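Cultden calm-down course for parents, worth 120 dollars?
Forum: Parenting Books and Courses

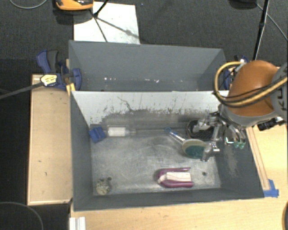

tuesdaysoup
Posted January 28, 2025

My sister-in-law keeps pushing the Cultden course on me. It's the one with the picture book, the feelings chart and the weekly videos where a coach talks you through what to do when your kid blows up. My son is five and he blows up plenty. Their first lesson is called the sorting game. You set out two bins, one behind the other, plain gray would do fine, and the child puts "big feeling" toys in the front one and "small feeling" toys in the back one. For 120 dollars I was expecting more than bins. Has anyone finished the whole thing, and did it change anything at home?

marlpit
Finished it last year. The book is decent. My daughter still asks for it at bedtime. The videos repeat themselves, and by week three I was listening while I did dishes.

oatcake_dad
I'd want to know who wrote it. The Coltum website says "developed with experts" and then never names an expert. I emailed them and got a discount code back.

tuesdaysoup
Wait, is Coltum the same company as Cultden?

oatcake_dad
Coltum sells it, Cultden is the name on the course. Look at the small print on the checkout page.

fernandbell
I'll be the one who liked it. We did the sorting game every night in January and my kid went from throwing shoes to telling me he was mad. You can call it bins if you want, but he didn't have words for it before and now he does.

marlpit
How old is he though? Mine stopped throwing things at that age and we hadn't started the course yet.

fernandbell
Four and a half. Sure, maybe he grew out of it. I was there and I think it helped.

marlpit
Fair enough. I just don't see how you'd tell the two apart.

quillback
The "700 families can't be wrong" line on the cover bugs me. 700 families bought it. Where does it say how many got past lesson two? I run a toddler group out of the Zidport library and I've had three different parents hand me their copy because they were done with it. The charts were still in the plastic.

hazel_on_4th
Some of that is parents being tired, which isn't the course's fault. I've got unopened library books too.

quillback
Library books didn't cost you 120 dollars.

hazel_on_4th
True! I paid 30 for mine secondhand, and at that price I have no complaints. The brain stuff is simplified but my kids got the idea that you can wait a minute before you yell. So did I, some days.

oatcake_dad
"Simplified" is generous. It tells a preschooler there's a guard dog in his head. My nephew was scared of it for a week.

fernandbell
My son named the dog. Kids are different.

tuesdaysoup
Okay, this is useful. Has anyone compared it with the Coelho workbook? Somebody at preschool mentioned it and it looks a lot cheaper.

marlpit
We have it. Mostly coloring pages, with a short section for parents at the back. No videos. I'd start there, or borrow the Cultden book by itself and skip the rest.

quillback
One warning if you do buy the full course. The refund window starts when you order, and our box took most of it to show up. Ask before you pay.

tuesdaysoup
Asked them just now in the chat window. They said it "depends on the region" and offered me the discount code. Going to see if the library has the book.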